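Salonden Constituency Voter Contact Program
Progress report to the Dubey Fund, second period

Prepared by: Wendy Haworth, field operations
Reviewed by: Hanneke Mulder

1. Status
Door canvassing is complete in Clunesholm and under way in Vakholm. The grant covers nonpartisan contact only: registration checks, polling place information and absentee ballot deadlines. Staff did not discuss candidates or party lists.

2. Contacts
Canvassers recorded 3137 completed conversations in the period. Of these, 676 led to a new or corrected registration form. The remaining households were already registered at the right address or declined to check. Forms were handed to the district election office in weekly batches. The office returned 5 for missing signatures, and all were signed and resubmitted.

3. Vakholm
Work began later than planned. The street list supplied in January used the old ward boundaries and had to be matched against the new map before routes could be drawn. Matching is finished for the wards north of the river. The southern wards are assigned but not yet walked. Evening shifts now start at 5:30 p.m., which has raised the answer rate in the apartment blocks.

4. Budget
Printing came in under the approved line, leaving 1950 unspent. We ask permission to move this amount to canvasser travel, where the Vakholm routes are longer than the original estimate allowed. No other transfers are requested. Payroll and office rent are on plan.

5. Next period
Walk the southern Vakholm wards. Repeat visits to addresses marked "no answer" in Clunesholm, limited to one per address. Send the revised polling place card to print once the election office confirms two locations that are still listed as provisional. Contact data will be reported by ward, using the new boundaries throughout.

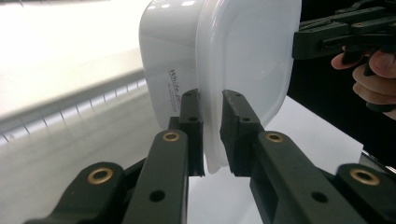 White plastic food container with lid.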